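Iltden talk, notes, slide 6

Method: pinch at the lower part of the tangle, second arm comes in from the side. Three wire colors, so the segmentation has something to work with.

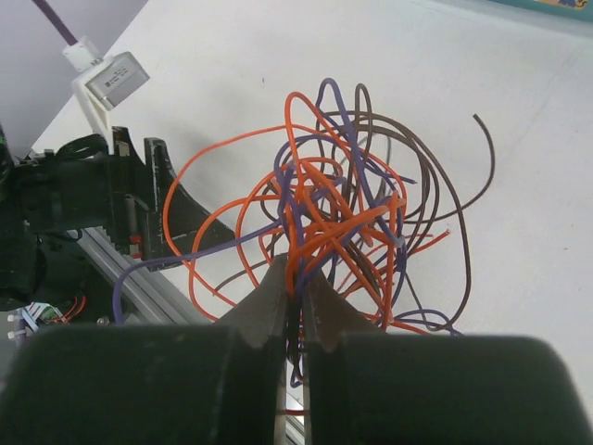 Kauko Kallio asks whether color is doing all the work. Fair — say the gray-only run is in the appendix. 232 trials, 15 dropped.

Next: open fingers, wrist view, nothing between the tips. Used as the background class.

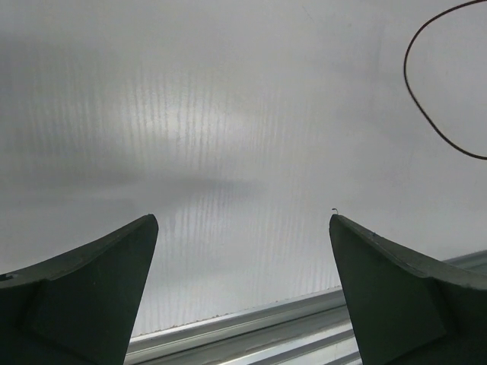 Last changed: 18/01/2020

Pause, then slide 7.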